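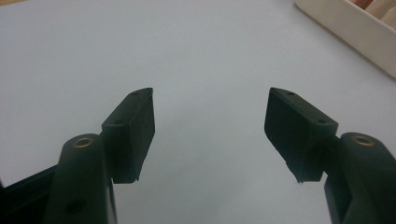 Take part in our robot open day at Plarmont

Have you ever wanted to try teaching a machine to tidy up? In November we are opening the Wragg workshop at Plarmont for a day, and we are looking for 118 people to come and join in. You don't need to know a thing about robots. If you can pick up a packet of sweets, you can do this!

The task is a small one and surprisingly absorbing. You hold a gripper in each hand, squeeze to close the fingers, and move snack bags between the table and a slotted tray. The grippers record how your hands move, and those recordings go to Jeltano, our project on getting robot arms to pack and sort soft things. Hard boxes are easy for a robot. Soft bags crumple, bend over and slide about, and people cope with all of that without a second thought. We would love to learn from how you do it.

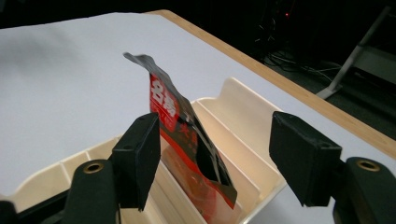

Some people get the bag upright in its slot straight away and others take a good few goes (both are useful to us, so please don't practise on your kitchen table beforehand). We want left-handers, right-handers, quick workers, slow and careful ones, and anybody who has their own odd way of doing things.

Your visit

Groups of 8 start on the hour from 10 in the morning. You'll have a short welcome, a turn at the table, and then a demonstration of an arm doing the same job, with time to ask the team anything you like. Tea and biscuits are in the Cerner room across the yard, and you are welcome to stay on as long as you want.

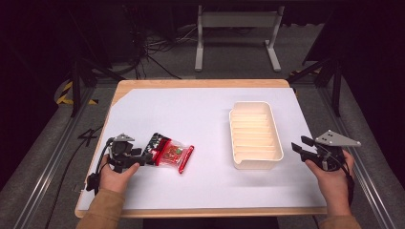

You can sit or stand at the table, and we can change its height if you let us know when you book. Long sleeves are fine, but leave bracelets and big rings at home as they can knock against the handles. Each turn has 3 short rounds with a rest between them, and you can stop whenever you wish.

Who can come

Anyone aged 16 or over. Under-18s need a form signed by a parent or guardian, which we'll send with the booking. Places are free, and we'll pay your bus or train fare if you keep the ticket.

To put your name down, fill in the form on the open day page and pick a start time. Booking closes on Thursday at noon, and we'll write to everyone by that evening.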